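Resealing the joint between a worktop and the wall

The bead of sealant behind a kitchen worktop normally fails along the bottom edge first. Water then runs into the gap and the core of the board swells. Replace the whole run in one go, as new silicone does not bond to old.

You will need a sealant remover, a plastic scraper, methylated spirit, masking tape and one cartridge of neutral-cure sanitary silicone. Velo and Kisbridge both sell a suitable grade. Clear a strip at least a hand's width deep along the wall before starting.
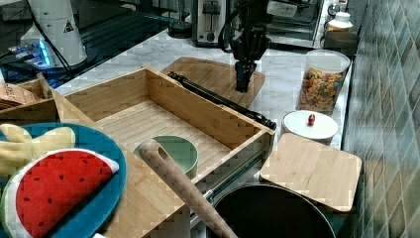

A reader from Vallari writes that acetic-cure silicone, the type that smells of vinegar, etched the polish on her limestone upstand and should be kept away from natural stone altogether. Neutral cure avoids this and costs little more.

Step 1. Cut along the top and bottom of the old bead with a sharp blade held flat to the surface. Pull the bead away in lengths. Apply remover to what is left and wait 2 hours.

Step 2. Scrape off the residue, wipe the joint with methylated spirit and let it dry overnight. Appliances and crockery can go back in the meantime, provided the joint stays uncovered.

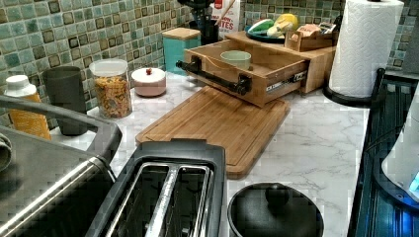

Gaps wider than 9 mm need foam backing rod pushed in before the silicone. Without it the bead sinks as it cures and splits in the middle.

Step 3. Run masking tape along both sides of the joint. Cut the nozzle at an angle, slightly wider than the gap, and apply the bead in one steady pass.

Step 4. Smooth once with a wetted profiling tool. Pull the tape off straight away, at a shallow angle, before a skin forms.

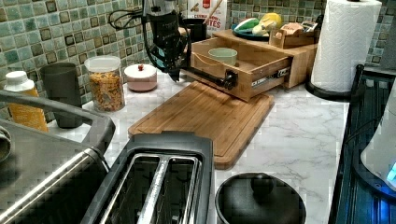
Curing and aftercare

Keep the joint dry for a full day. Do not use bleach on it during the first week.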